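How to swap the fuel filter on a Damasceno Vestine

Filed under: Fuel system
Difficulty: easy-ish
Time: one lunch break, longer if the clips fight you

Quick one, typing this between jobs. Covers the inline filter under the rear floor. Gas engine only, the diesel is a different setup and I haven't done one.

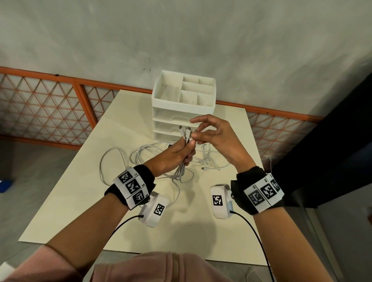
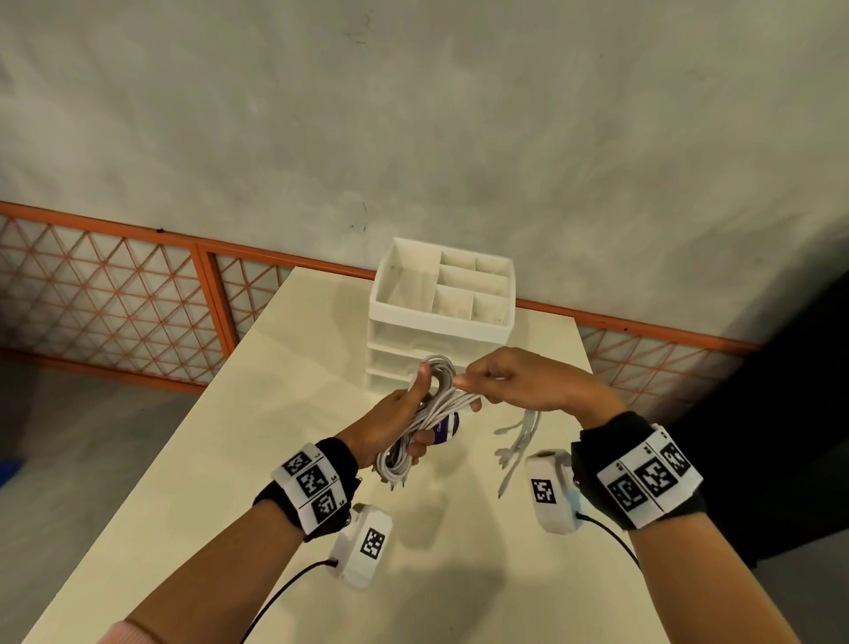 White cables in hand, drawer organizer behind.

What you need
New filter. I used a Lesari, fits fine
2 jack stands and a floor jack
Flarar line tool or any quick-connect tool the right size
Rags, safety glasses, gloves, a metal drain pan

Do it cold, outside or with the door open. No smoking, no drop light.

1. Pull the fuel pump fuse. Start the engine, let it stall, then crank it 3 seconds more to bleed off whats left.

2. Key out. Negative battery cable off.

3. Chock the front wheels, jack up the rear, set it on the stands. Give it a shove before you get under.

4. Find the filter, passenger side ahead of the tank. Look at the flow arrow and remember which way it points.

5. Pan underneath. Rag around the first fitting, push the tool in, slide the line off. Some fuel will come out. Same on the other end.

6. Loosen the clamp bolt and drop the filter out. Mine was rusty, penetrating oil and a wait.

7. New one in, arrow toward the engine. Push each line on untill it clicks, then tug it. No click, take it off and try agian.

8. Snug the clamp. Fuse in, battery back on.

9. Key on, wait, key off. Do that 3 times, then look for leaks before you start it.

Check again after a drive. Any drip at all, shut it off and redo the fitting.

Old gas and filter go to the hazardous waste drop off. Ours closes early on Monday.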